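3.2 Building the tabletop task

We wanted a task that a student could explain to their parents in one breath, so we went with mugs. The arm has to pick up the dark mug and leave everything else on the table alone. I was pretty sure this would be too easy for a term project (Ruth Furnival, who ran the course, kindly let me go on believing that until May). We had one real arm for the whole class and a line to use it, so nearly all the work happened in Kettle, the simulator our class put together on top of the Beltbridge code from the year before.

Jamie Sowerby wrote the part that drops objects onto the table, and it went through three rewrites. The first version stood every mug upright, and our early policies loved that! They learned one grasp and used it forever. So Jamie let things land however they liked, on their sides included, and threw in clutter on top of that. Scores fell hard the same evening. We kept the change anyway, and every number in this paper comes from the messier version.

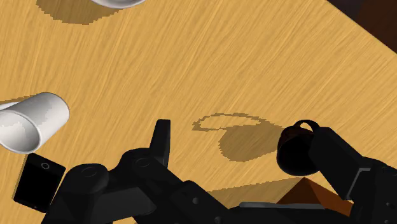

Figure 4. View over the gripper in Kettle, with the dark mug near the right finger and a white mug on its side at left.

Shadows were the other thing we argued over. Ours are pretty rough, with stair-stepped edges you can spot right away, and Povilas Vasiliauskas wanted to smooth them out before we collected anything. I voted for leaving them, mostly to keep the renderer fast on the lab machines - and I still don't know who was right. A dark mug and its shadow sit close together in color once the picture is shrunk for the network, and I'd love for next year's class to test that properly.

In the end we recorded 1256 demonstrations, all driven by students with a game controller. Brijesh Khurana watched every one of them and tossed any where the driver bumped the white mug. We then held back 80 fresh layouts for testing. The policy trained on upright mugs only solved 46 of them, and the one trained on the mixed set solved 62. Section 4 goes through the misses, which were mostly bad approaches to the handle.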